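Vehicle Loading | Research Article

3.2 Loading the rear carrier

We studied how owners load a rear cargo carrier before a trip. The Ledero carrier was used in all trials.

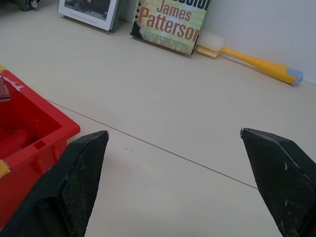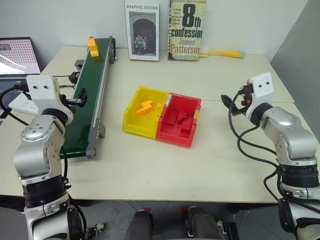
Figure 2. Two views of the table.

3.3 Results

From 2,191 loadings, most owners put the heaviest bag far from the car. This increases the load on the hitch. The limit of 100 kg was rarely checked.

Related articles
Roof boxes and fuel use: the Lillo survey
Strap wear in the Mullier rack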